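Home > News > Automation & Robotics > Services

Isudus opens household task service to smaller developers

Isudus has announced that its household task recording service, Cotonach, will be open to smaller robotics developers from September. The service was previously limited to clients on annual contracts.

Under the new terms, a developer may order a single block of 53 recorded hours covering one type of chore, such as bed making, folding or tidying. Recordings are made with the Nodix hand-held gripper and delivered with written task notes. The Cotonach library currently lists 961 task variations, of which 333 involve sheets, towels or clothing.
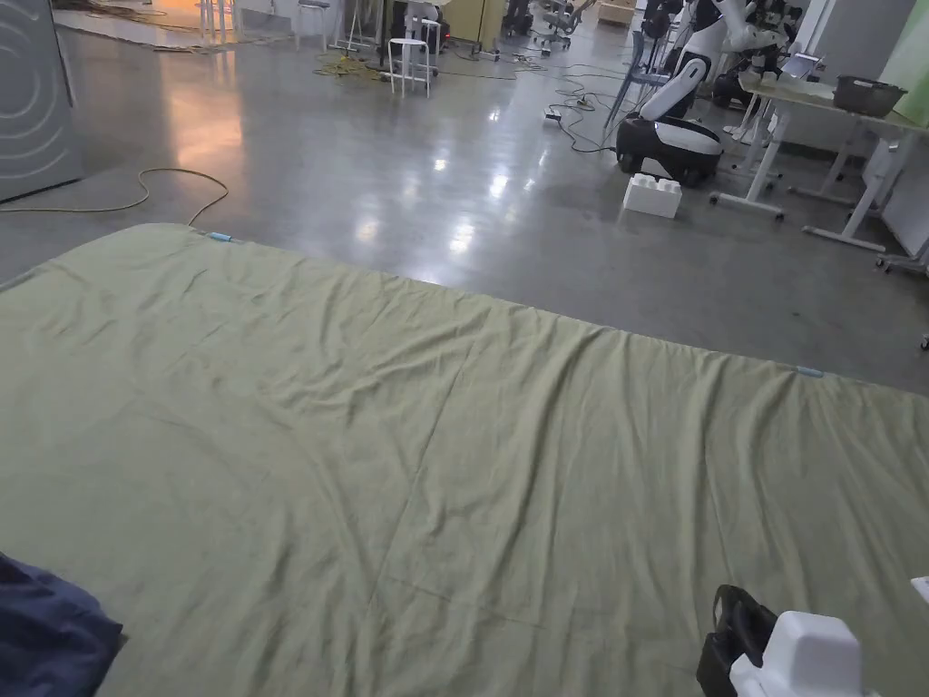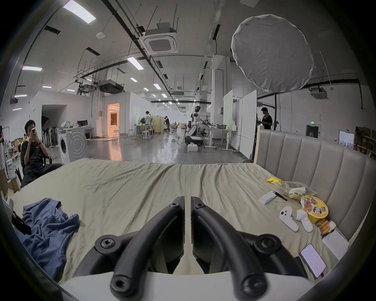 Clients will be able to choose how difficult each task should be. At the basic level, a bed is supplied with a sheet and nothing else. At the higher levels, everyday belongings are left in place, and a green sheet may carry a crumpled blue shirt, an instant-noodle cup and a smartphone, all of which the client's software must learn to tell apart from the bedding. Isudus said demand for the higher levels has grown steadily.

Hiebert, which distributes the service in Canada, will accept orders through its regional offices. Delivery is set at five weeks from confirmation. Pricing will be released to registered clients before the service opens.

Subscribe to our newsletter for weekly automation news. You may unsubscribe at any time.

Contact us | Advertise | Back to top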